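2 min read

Flerilgate clothes swap is back, and it's got a proper roof this time

If you've walked down Flerilgate lately you'll have seen the paper come off the windows of the old Nartey shoe shop, and I can now tell you what's going in there. It's the clothes swap! The one that used to run out of the covered market in Testent, until the market roof started letting the rain in and everyone had to pack up and go home. It opens again this Thursday at four in the afternoon, and I've already had a nose round.

For anyone who missed it first time, the idea is very simple. You bring in clothes you've finished with, you get a paper token for each one, and you swap your tokens for things off the rails. No money changes hands for the clothes. Children's things get a token as well, but they have their own rails at the back so you don't have to hunt through men's jackets to find a school cardigan (I did this more than once at the market and it nearly finished me off).

The last swap before the roof went took in 372 pieces in a single afternoon, which was far more than anyone had space for, and a lot of it ended up in bags under tables where you couldn't see it. I was told they've learned from that. The new place has long rails down both walls, a decent counter, and two changing cubicles with curtains that close. At the market you had to hold things up against your front and hope.

There's a limit now on what you can hand over, so don't turn up with the entire contents of the loft. One ordinary carrier bag per person on the first day. After that they'll see how the rails are looking. Shoes are fine if they've got some life left in them. Underwear, no. Bedding, no, although I did ask, having a cupboard full of single duvet covers and no single beds.

The other bit of news is that Peteo, the laundrette two doors along, has agreed to put the swap's unclaimed coats through its big machines at the end of each month. Coats were always a sticking point, as plenty of people wanted one and didn't want the bother of getting it cleaned. I'm told the coats will hang on their own rail with a green ribbon once they've been done. Peteo isn't charging the swap for it, though there'll be a jar on the counter for the soap.

Opening hours are a bit odd, so write them down. Four until seven on Thursdays, and that's it for now. There's been talk of a morning as well, and I hope it happens – plenty of people in Testent work evenings and they never got a look-in last time. The shop has been lent until the spring, and what comes after that depends on whether the landlord finds a paying tenant. I did press on this and got a shrug.

Parking is the usual Flerilgate misery. The bus stops right outside the bakery and you can hear it coming from inside the shop, so that's what I'd do. Buggies will get through the door, there's no step, and there's a bench by the window for anybody who has been dragged along and would like to sit down.

As for what to bring, the swap is asking for warm things above all, and it would like them clean, dry and with their zips working. Summer dresses can wait in the wardrobe a few months. Jumpers go fastest, then anything fleecy with a hood – a soft purple hoodie, say, with that slightly darker fuzzy lining inside the hood, wouldn't last ten minutes on those rails, and I'd be one of the people reaching for it. Check the pockets before you come, please. Somebody's door key was handed in at the market and it's still in a mug behind the counter, so if you've been climbing in through your kitchen window since then, do pop in and ask for it.
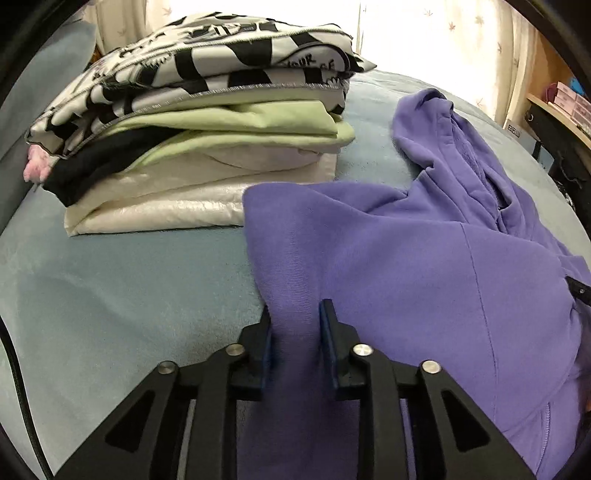
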